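**Old Dell tower, stripping it down: what's worth keeping?**

**didel_dow** wrote:

Moving this over from the "what did you drag home" thread before a moderator shouts at me. It's an office Dell, bought in a job lot with a dead monitor and a bag of keyboards I have no intention of discussing. Lid's off, processor's out, and I'd like opinions before I go any further. I'm after a cheap box to hold the family photos, almost 400 gig of them, mostly of the same dog.

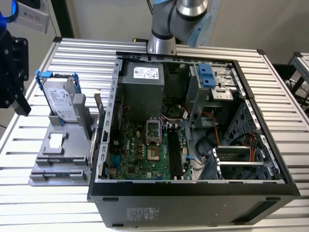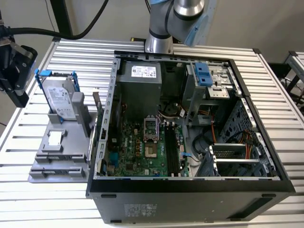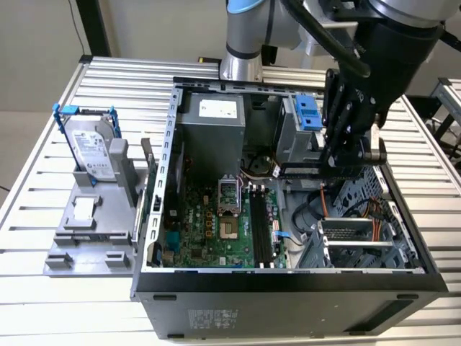
*Same Dell in all three, on its side with the socket open.*

Questions: is the board worth a new chip, and would you trust the hard drive?

**Iona Cairns** wrote:

Close that socket, Alasdair. Lever down, cover on, then go and make your tea. I've straightened pins with a sewing needle and a head torch and I don't recommend it as a hobby.

**halliday_h** wrote:

Board's fine for what you want. I'd keep the power supply with it too. Dell had a habit of doing its own thing with connectors, so check before you go buying a shiny Goltden unit and find the plug doesn't fit.

The drive is a Seagate by the look of the first one. Run a full test on it, then read the result, a step you skipped in July.

**didel_dow** wrote:

July was a different drive and I'd thank you not to bring it up in front of people.

**Lai-ching Fang** wrote:

Disagree with Hamish on the power supply. It's the oldest part that can take everything else with it. Adaptors exist. I'd bin it, and I'd bin the drive as well, or at least keep it for things you wouldn't miss. Photos go on 2 new drives, with a copy at somebody else's house.

Do keep the blue caddy. They clip in and out without a screwdriver and people ask silly money for spares.

**halliday_h** wrote:

You'd bin a working power supply on account of its birthday? By that logic I'd have been out on the kerb years ago.

**Lai-ching Fang** wrote:

No comment.

**A_Dalgleish** wrote:

Both of you are arguing about a part neither of you has tested. Put a meter on it.

More to the point, the slots are bare in that last one. Have you got the memory put by, or are you shopping? I've a pair of sticks in a drawer, 8 gig in all, which might suit if you tell me the model. Yours for the postage. And sort those cables while there's room to get your hand in.

**didel_dow** wrote:

Shopping, so yes please. Will send the model number once I've found my reading glasses, as the label was clearly printed for ants.

Socket is shut, Iona. Meter is at my brother's. Cables I am choosing to regard as character.

**Iona Cairns** wrote:

Get the meter back first. Then the cables.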